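Covering work tables in cloth: speaker notes
Drerkbridge session, Thu 16 April

Opening
Start with the complaint log. Greren runs 223 sorting and folding tables. Most of the complaints concern surface noise, glare and items sliding. Few concern the table structure. State the scope: fabric-covered tops, indoor use, dry goods only. Wet work is covered in the second talk.

Why cover the top
A bare hard top reflects overhead light and makes pale textiles difficult to inspect. A matte gray cover cuts reflection and gives contrast to white and light-colored items. Mid gray is the usual choice. Dark gray shows lint. Light gray shows everything else.
Pause for questions about color. Someone will ask about green. Green tints white goods under cool lamps.

Friction
A felt-like surface holds a folded towel where it is set down. The same friction works against long pieces, which drag when pulled across. For sheets, lift and lay. For towels and small cloths, placing and squaring by hand is enough.
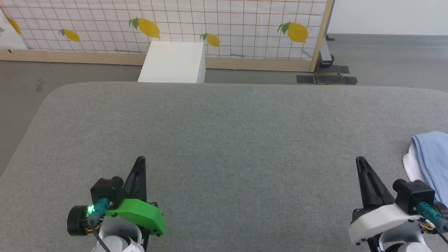 Edges and corners
Rounded edges are preferred. Square corners wear through the cover first, and the Okafor trial recorded its first wear at the corners in August. Pull the fabric over the edge and fix it underneath, never on the face. Work from the middle of each side outward, then do the curves last. Small relief cuts on the underside prevent bunching. Keep them clear of the visible edge.

Where to keep the stack
Folded goods belong at one side, within reach, with the center left free for the piece in hand. Towels go on top of thinner cloths, fold facing the worker. Limit the stack to 4 towels. Above that it leans and has to be squared again.
If time is short, skip to cleaning.

Shade differences
A covered top seldom looks uniform. Lighting, nap direction and wear all change the apparent shade. Brush the whole top in one direction before judging a worn patch. If the difference stays after brushing, mark the area and check it again at the next inspection.

Cleaning
Vacuum with a soft brush head at the end of each shift. Lint roller between batches if white and dark goods share a table. No spray cleaners on the face. The Vekow covers are rated by the shop for over 200 cleanings. Replace earlier if the weave shows.

Handouts
Cover pattern, 3 pages. Cleaning sheet on the back of the last page. Collect the fabric swatches before the break.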